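I have spent most of this week looking at bricks. Pretend bricks, at that, repeated across every surface the simulator would let me put them on, and I now see them when I shut my eyes. Regular readers will know that I've been trying to get a simulated arm to do something useful using only the camera on its wrist. No overhead view, no depth sensor, just whatever the gripper can see past its own fingers.

The project is still called Mokow (I've stopped apologising for the name), and last time I wrote about it the planner was the problem. The planner is now mostly fine! It gets given a pose, it finds a path, it doesn't fold the elbow through the wall any more. So naturally everything that was quietly wrong in the perception code has come out to say hello.

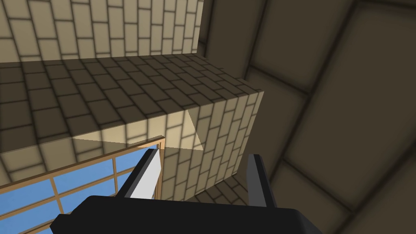

Wrist camera view, fingers open, brick everywhere.

My feature matcher hates this room. It works by finding little distinctive corners in one view, finding the same ones in the next, and working out how the camera moved in between. Lovely idea, and on a messy desk it's brilliant. But a brick pattern is the same corner over and over again, and the matcher will cheerfully decide that one brick is its neighbour. Every match looks confident, they all agree with each other, and the whole estimate slides sideways by exactly one brick.

I lost two evenings to that before I drew the matches on the screen. Do draw your matches on the screen. I had a nice tidy log telling me there were 139 good ones and I believed it, because who argues with a number like that?

What helped in the end was using the arm's own joint readings as a first guess. The arm knows fairly well where it has put its wrist, so the matcher now only gets to look in a small patch near where each corner ought to be. If the patch is narrower than a brick, it can't jump. I'd written the code for this back in June and then left it switched off behind a setting in Dritilex, my little config tool, where I promptly forgot it existed.

The fingers were the other nuisance. They stay put in the camera view while the room moves, so any corner found on a finger says, very firmly, that the camera hasn't moved at all. The bright pad on the left one was by far the worst for this. I now mask both fingers and the palm out before doing anything else, using a shape worked out from the gripper model so that it follows the fingers as they open and close. 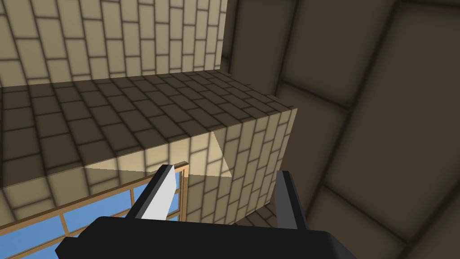
Fashola left a comment on the last post asking why I don't simply swap the textures for something less repetitive, as it's a simulator and I can have any wallpaper I like. Fair question, and the reply I typed at the time was a bit grumpy, so let me try again. I could, and for a day I did, and the errors vanished. Then I put the bricks back and they all returned. Real kitchens have tiles, real floors have planks, and I'd like the thing to cope with a pattern before I get attached to it. I have kept the easy room as a sanity check, though, and it runs first every time I change anything. If that one fails then it's my code and not the bricks.

The shading is a related headache. A hard line of light across a wall makes a very strong edge, and a strong edge is catnip to a corner finder. My lights don't move, so it behaves itself for now, but I've started a version where the light direction changes between runs and the results are not something I want to share yet.

Anyway, on to grasping, which is more fun to watch.
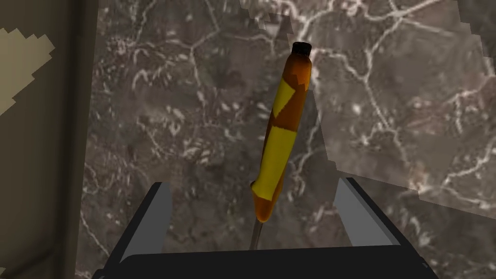

Posted by the author, January 2023
Filed under: Mokow, simulation, grumbling

The screwdriver is my favourite test object because it's awkward. Long, thin at one end, fat at the other, and the two halves want different things from a gripper. My grasp scorer used to treat it as one long box and aim for the middle of the box, right by the place where the handle narrows to the shaft, so half the pad had something to press against and the other half had air.

The scorer now samples 1,000 candidate grasps, throws out any where the fingers would hit something on the way in, and ranks what remains by how much of each pad would be touching. Sampling takes 29 milliseconds on my old laptop, which surprised me. The collision check takes a good deal longer and I'm slightly ashamed of how it's written. There's a loop inside a loop in there that I keep meaning to deal with – it rebuilds the finger shapes every single time round, even though they haven't changed.

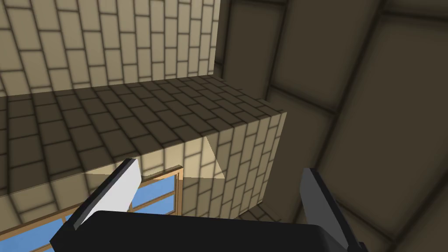

So that's the next job: build the shapes once, keep them, and only move them about. I also want to save the masked camera view next to each log entry, so that when a run goes wrong I can flick through what the matcher was really given. At the moment I have to replay the whole run and pause at the right moment, and I always miss it.

After that I'd like to try Indeo for the replays. It's the viewer I started writing last winter and abandoned when the timeline bar kept jumping back to zero. I think I know why it did that now (I was resetting the clock on every redraw, well done me), and if the fix works I'll put the code up with the next post, bricks and all.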